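Teaching a Two-Arm Robot to Handle Cloth by Remote Control

Last updated: September
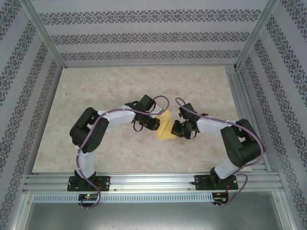

Both grippers at the yellow cloth, a short gap between the fingertips.

Cloth is my favorite thing to teach! It slumps and creases and never lands the same way twice, so your hands have to do some real thinking. These notes are for the Ukum station, recording with Ollum, but most of it should carry over to any pair of arms you steer with hand controllers.

Before you start

Park both arms, open Ollum and make a new task called "cloth fold." Set the episode length to 90 seconds. Check that each controller moves the arm on its own side (I have swapped them more than once).

Recording

1. Drop the cloth near the middle of the table and let it crumple however it likes.
2. Press record, then bring both arms in together, slowly. Keep the wrists high until you're over the cloth.
3. Pinch an edge with one gripper and hold still. Now go find a second edge with the other.
4. Pull apart gently until the creases start to open, lower, and fold.
5. Let go, back both arms out, stop recording.

If you fumble a grip, keep going and try again in the same episode. Those recoveries are great training material! I only delete a take if the grippers bump each other.

Do 17 takes, rest your wrists, then do another batch. Change the starting spot every 3 takes. My first decent policy came out of a single Friday of this, and watching it go for a corner by itself was a thrill.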